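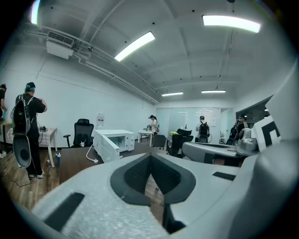 **Slide 1.** Wait for the 4 p.m. crowd to find chairs. Talk is on firmware updates for small office routers, so there will be chairs.

Say up front: we run the Vinengate boxes at all five Plelidstead offices. Four updated fine. Don't name the fifth yet, they know who they are.

**Slide 2.** Release notes said "minor stability improvements." Pause. Then show the boot loop.

- two firmware slots, old and new
- the box is meant to fall back if the new one fails
- it fell back, then helpfully updated itself again

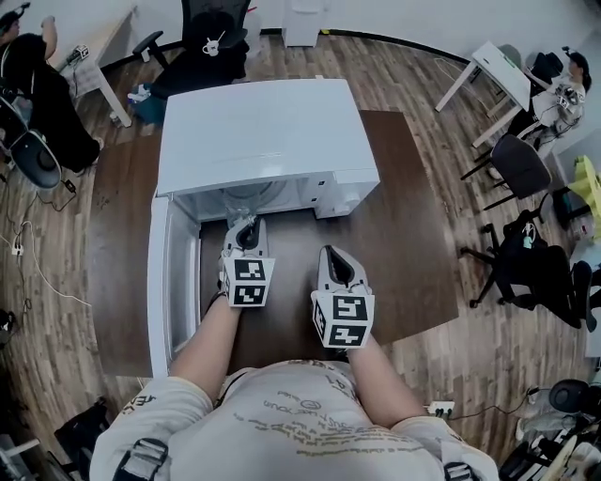

Skuvov support wrote back that the fallback had worked as designed, and could we please try turning off automatic updates. Read this in a flat voice. Take the laugh if it comes.

**Slide 4.** What we do now: one office first, on a Wednesday, with a person in the building. Wait 10 days. Keep a copy of the old firmware somewhere that doesn't need the router to reach it (yes, we did).

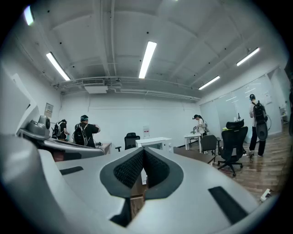
*Slide 5: hand-held gripper, brown wooden surface below*

If short on time, skip the Hettiarachchi benchmark and go to questions. Someone will ask about price. Drink water first.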